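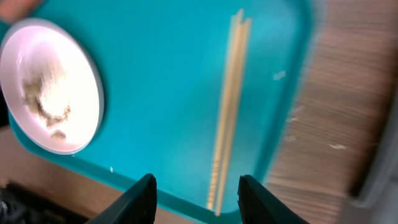 So we have had the robot arm in the dish return at work for three weeks now, and since I keep getting asked about it at parties I figured I'd write it all down in one place and then just send people the link. I work in the staff canteen at Lemau, which if you don't live near Prernwood is the big office park out past the reservoir. We feed a lot of people at lunch. Every one of those people brings back a tray, and a tray at our place is a teal plastic thing with a white plate on it, a smear of brown crumbs, and a pair of wooden chopsticks lying side by side across the middle. On noodle days it's 182 trays, easy, and the chopsticks are the worst part of every single one.

If you've never worked a dish return you might not see why. Plates are easy! Plates stack. Chopsticks roll, they slide under the plate, they fall in the scrap chute and jam it, and then someone has to go in with a glove up to the elbow. For two years that someone was mostly me (short arms, too, so you can imagine). Now the arm goes for the chopsticks first, two black fingers coming down on either side of them, and after that it does the plate, and the tray goes down the belt to us.

It's slow. I want to say that first, for the people who think we've all been replaced by a movie robot. Sheyla Carhuamaca, who runs the line with me, can clear a tray in the time it takes the arm to make up its mind. When the lunch rush hits we open the second window and do those by hand, same as before, and the arm keeps plugging away at its own window like a new hire on the first day.

What did change is where I stand. I used to spend the whole shift facing a wall with a hole in it. Now I'm at the end of the belt, racking, and I can see into the dining room. I know what people left on their plates, I know who's back from vacation, and I've told Irena in the kitchen twice that the sesame crumble is coming back uneaten, so she's using less of it. I like that part a lot more than I thought I would.

The part I like less is the babysitting. The arm stops when it's not sure, and then a light goes on and one of us walks over, sorts out the tray, and presses the button. One shift last week I pressed it 139 times. I know because the thing keeps a log, and Darnell Kapoor, our manager, printed it out and stuck it on the fridge with a smiley face. My feet did not find it funny. Darnell did take it upstairs, though, and we got a stool and a mat out of it, and the button got moved closer to the racks.

And yes, hours. Everybody asks about hours. Nobody on our crew lost any so far, but when Cletus Tillman retired this fall they didn't post his job, and I'm not going to pretend those two things have nothing to do with each other. Cletus thinks so too. We had a meeting where Darnell told us the schedule is safe through January, and when Sheyla asked what happens after January he said he'd ask. We're still waiting on that one.

Meanwhile I'm getting trained to clean the fingers and swap the pads, and that comes with a little bump in pay starting with the next check. Sheyla is doing the training after me. She says she wants to be the one who shows the next person how it works, and she'd be good at it, she taught me everything I know about racking glasses.

Anyway, I have the early shift tomorrow and it's noodles again. If you eat at our place, please put your chopsticks next to each other when you bring your tray back. It helps the arm and it helps me!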